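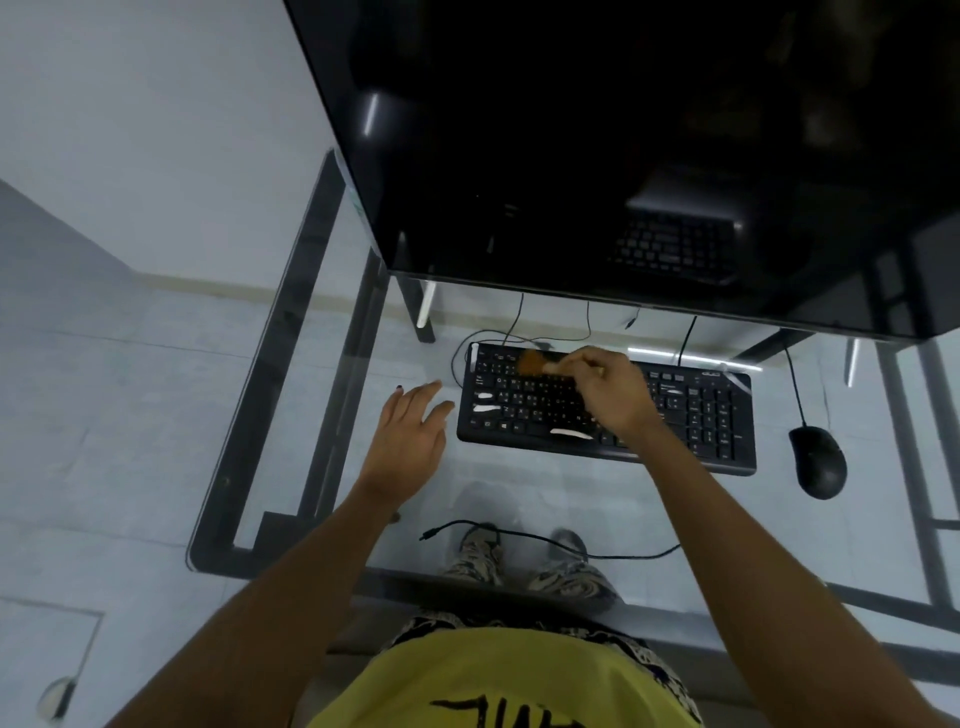

Search this site Enter keywords Go

Typing and Document Skills, Unit 4: Business Letters
Rellville Adult Learning Center

Welcome back, everyone. Last time we spent most of the evening on margins and tabs, and I know a few of you went home dreaming about tab stops, so tonight we move on to something with a bit more life in it — the business letter. Please keep these notes, because we'll lean on them again when we get to résumés.

A business letter is a polite visit on paper. You come in, you say who you are, you say what you want, and you go home before the host starts looking at the clock. Most of the letters I see from beginners go wrong in the same spot, and it's the first paragraph. We're all brought up to be friendly, so we warm up for five or six lines about the weather and how long we've been meaning to write, and the poor reader still doesn't know whether we're complaining or ordering curtains. Say it in the first sentence. You can be as kind as you like after that!

The parts, in order

Your address goes first, then the date, then the reader's address, all lined up at the left margin. This is called block style, and it's the one we use in this class. (Some of you learned the indented style years ago and love it. It's perfectly correct, and I'm fond of it myself, but please use block for the homework so I can compare like with like.) After that comes the greeting, followed by a colon, then the body, the closing and your typed name. Leave room above your name for a signature, four blank lines or so.

Length

For our purposes the body should run between 200 and 300 words. If you go over, read it out loud and notice where you get bored. That paragraph can usually go.

Worked sample

We'll practice on a letter to Kragh, the furniture store in Movholm, about a lamp that arrived with the wrong shade. Look at these two openings:

"I am writing with regard to a matter concerning my recent order."

"The Nivetti lamp I ordered in April came with a green shade, and I would like to exchange it for the white one."

The second is longer and still quicker to read, and the person at the store could start on it right away. Notice that it isn't cross, either. You can always get cross in the second letter.

Homework

Finish the Kragh letter and print 2 copies, one for me and one for your folder. Then trade with a neighbor and mark anything you had to read twice. Give yourself 90 minutes for the whole thing, tea included, and bring your questions to the next class — I'll be in the room early, from 6:15.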